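4.3 Recording in the conveyor sim scene

Applies to Zatetti 2 and later. If your still on the older build do section 3 first, the scene file wont load without it.

You need: the Anddale warehouse scene, the Wouters arm profile, a pose file, and enough disk for one full batch (2,000 episodes).

1. Open the scene. Wait for the rollers to finish loading before touching anything. Slow on first launch.

2. Load the arm profile. Check the joint limits came in with it. Blank fields = wrong profile, reload.

3. Set camera views. Wrist views and the head view go in separate slots. Do not merge them, the export script reads slot by slot.

4. Run the home pose. Arms up, hands clear of the rollers. Don't start a batch from any other pose.

5. Set randomization. Item start position and lighting: on. Conveyor layout: OFF for the baseline runs. Turn it on for the transfer runs only.

6. Set episode count to 100 for a trial batch. Look through it. Then 2,000 for the real one.

7. Press Record. Leave the window in focus.

Note: the trial batch goes in its own folder. Mixing it with the real batch skews the success rate and you'll have to sort it out by hand.

Note: the Pundmont policy takes all views at the same timestep. If one view lags by even a step the whole episode gets dropped at export. Check the log for "desync".

CAUTION: don't edit the collision meshes mid-batch. Episodes before and after the edit can't be compared and the result is no good for the baseline table.

CAUTION: stopping a batch with the window close button loses the last episode. Use Stop, wait for the green text, then close.

8. Export. Pick "by view", not "by episode". Takes a while.

9. Score the batch. An episode passes if the item ends up in the target bin inside the time limit. Dropped items count as fails, items still on the rollers at timeout are logged seperately. Report both.

10. Before training, open a few frames from each slot and compare with the views below. Gripper or hand should show in every one, with roller beds around it. If you get floor only, the camera has come off its mount link, go back to step 3.

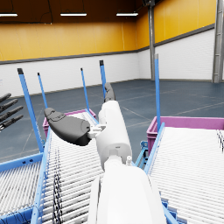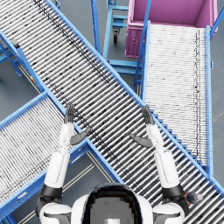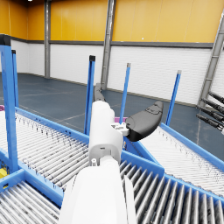

Fig. 4-3. Rendered views from the conveyor scene. Middle: head view, both hands over the rollers.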